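Food Waste and Storage Habits in Shared Student Kitchens

Final report, Household Resources module
Submitted by Yaa Gbeho
28th February

Summary

This report examines how food is bought, stored and thrown away in shared student kitchens in the Gatwood and Erthorpe halls of residence. Residents of 11 kitchens kept a waste diary during one period of teaching, and 30 residents completed a written questionnaire. The main finding is that most avoidable waste came from food which had been forgotten at the back of a shelf or bought twice by different members of the same household. Labelling and a shared shopping list are recommended as low-cost measures.

1. Background

The topic was chosen after the accommodation office at Gatwood reported an increase in the weight of kitchen waste collected from its buildings. The office was able to supply collection records for the whole site but could not say which part of the waste was edible food and which part was peelings, tea bags and packaging placed in the wrong bin. The present study was designed to fill that gap on a small scale.

Erthorpe was included for comparison. Its kitchens are smaller and are shared by fewer people, and its residents are mostly in their second or third year. Gatwood houses first-year students almost entirely, many of whom are shopping and cooking for themselves for the first time.

2. Aims

The project set out to establish what kinds of food were thrown away most often, to record the reasons given by residents, and to find out whether the way in which a refrigerator is shared has any bearing on the amount wasted. 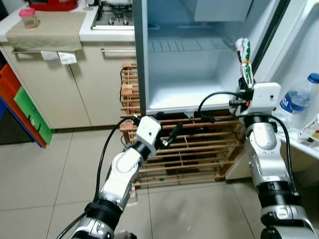 A further aim, added after the first meeting with the module tutor, was to compare households that shop together with households in which each resident shops alone. It was expected that joint shopping would reduce waste. As section 4 explains, the results only partly support this.

3. Method

Each kitchen received a paper diary, which was fixed to a wall or cupboard near the bin. Residents were asked to write down every item of food thrown away, an estimate of the quantity (whole, half, or less than half of the item as bought) and a reason chosen from a short list. The list contained "past its date", "spoiled", "cooked too much", "did not like it" and "other". A pilot version of the diary also asked for the price paid, but this column was left blank so often that it was removed.

The questionnaire was distributed on paper at Erthorpe and through the residents' mailing list at Gatwood. It covered shopping habits, meal planning, use of leftovers and confidence in judging whether food is still safe to eat. Participation was voluntary and no names were recorded.

The diary entries were typed into a spreadsheet and grouped into bread, dairy, fresh vegetables and fruit, meat and fish, cooked leftovers, and dry goods. Where an entry could have gone into two groups, such as a sandwich, it was placed according to its main ingredient.
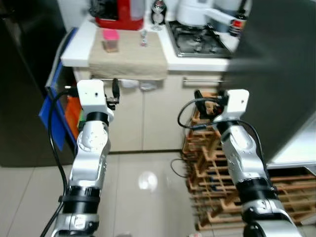
Storage was assessed separately from waste. One visit was made to each kitchen, by arrangement, and the cupboards, refrigerator and freezer were looked over with a resident present. Most of the space for dry goods was in lower cabinets of the ordinary kind, with cream-coloured fronts and handles, and residents tended to divide these by person. Refrigerators were divided by shelf where numbers allowed. In the larger Gatwood kitchens they did not, and several residents had to use whatever space was free on the day.

4. Findings

4.1 What was thrown away

Bread was the item recorded most often, and accounted for nearly 30 per cent of all diary entries. Bagged salad and soft fruit came next. Meat and fish were seldom thrown away, and residents explained in the questionnaire that these were the items they planned meals around because of their cost. Dry goods hardly appeared in the diaries at all.

4.2 Reasons given

The three reasons mentioned most often were as follows:

- Past its date. Many residents treated "best before" and "use by" as having the same meaning. Bread and yoghurt were often thrown away on this ground without being checked.

- Cooked too much. This was more common at Gatwood, where residents reported difficulty in judging portions of rice and pasta.

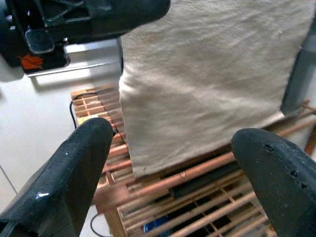
- Spoiled. Entries under this reason were mainly salad, herbs and berries. Residents often added that they had not known the item was there.

4.3 Shared and separate shopping

Of the questionnaire respondents, 10 belonged to a household that shopped together at least once a week. These residents reported less waste of bread and milk - the items most likely to be bought twice - but slightly more waste of fresh vegetables, which had been bought in larger packs. One respondent described the De Haan market stall at Erthorpe as useful for this reason, as vegetables there are sold singly.

4.4 Condition of the kitchens

Residents were also invited to comment on the kitchen itself. The comments were mostly about lack of space, and several concerned cloths and towels for which no proper place had been provided. 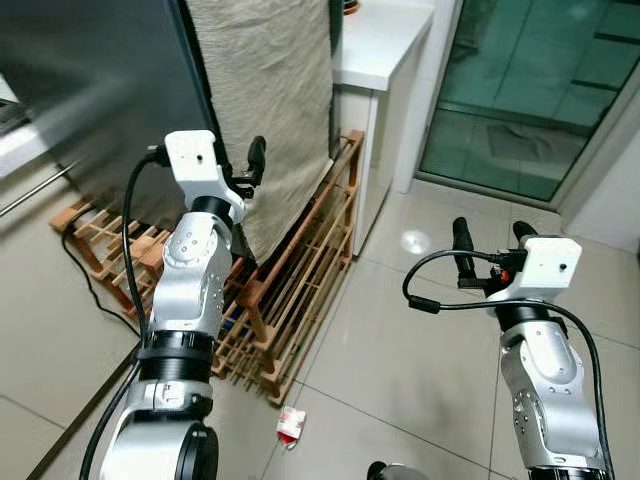

Fig. 4. Corner of a tiled room with hanging fabric.

5. Limitations

The diaries relied on residents remembering to write in them, and the number of entries fell towards the end of the period. It is therefore likely that the true level of waste was higher than recorded. Quantities were estimated and not weighed. The questionnaire sample was small, and students with an interest in the subject may have been more willing to reply.

6. Recommendations

It is recommended that both halls provide a roll of labels and a pen in each kitchen, so that opened items can be dated. A short explanation of date marks should be included in the arrivals pack. Freezer space should be set aside for bread, which freezes well and is at present the largest single source of avoidable waste.

Mivdale hall has asked to take part in a follow-up study in May. If this goes ahead, the diary should be shortened and a kitchen scale supplied to each household - residents at both sites asked for one.

Appendix A contains the diary sheet. Appendix B contains the questionnaire in full.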